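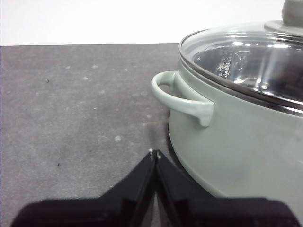
Sage-green pot, loop handle, glass lid with a steel rim. Dark grey worktop.

Nikau Stubbs
2020-12-27

Notes on the pot, as a few of you asked after the Maihi kitchen thread. Matt finish outside, body curves in towards the base.
3 replies · 2 shares

The curve matters on a hob. Contact area is smaller than the widest part of the body, so size the ring to the base. I had this wrong until August.
1 reply

Handle: loop type, same green as the body. Open in the middle, so a folded cloth goes through. They get hot after 9 minutes or so at a simmer. Use the cloth.

Lid is domed glass. Condensation runs to the rim and sits there. Tilt it over the pot before lifting it clear or the water goes on the worktop.
4 replies · 1 share

Shayne Cosgrove asked about capacity. I've not measured to the brim. 600 g of dried chickpeas, soaked overnight, fits with room to stir.

Cleaning: soft sponge, washing-up liquid. The Griditz scourer took the sheen off my last matt pan in two goes. Dry under the lid rim with a corner of tea towel, water stays in the join.

Storage: lid upside down on the pot, knob inwards, second pan on top with a cloth between. Saves one shelf in the Domari unit.

Next: the frying pan. It has a wobble.
2 replies

Back to top
We use cookies to remember your settings. Accept | Manage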